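Lending Libraries Should Weigh Their Toys

The toy library in Rotstead holds 246 items and checks each one by parts list. A volunteer at the return desk opens the box, reads the sheet, and counts. A large construction set takes several minutes. Lines form by 4 p.m., and borrowers leave.

Weight is the better check. A bench scale that reads to the gram will catch a missing block in seconds, provided the full set was weighed when it entered the catalog. Illholm switched in November and now clears 60 returns in an afternoon - the old figure was 37.

Sayaka Oda, who runs the Noston branch, objects that weight misses substitutions. She is right, but the parts list misses them too when the desk is busy. A tolerance of one gram and a full count on every tenth loan would cover most of the risk.

Single-piece toys need neither method. They should be logged by sight and shelved.

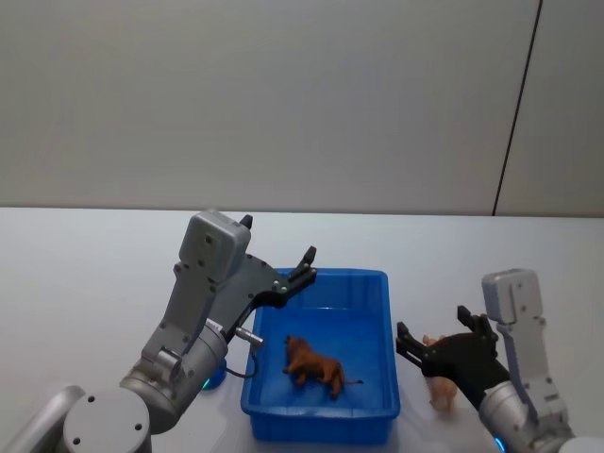 A toy lion in a blue plastic tray. One item, one line in the catalog.

The scale costs less than 300 dollars. Replacement parts for one year cost Rotstead more than that.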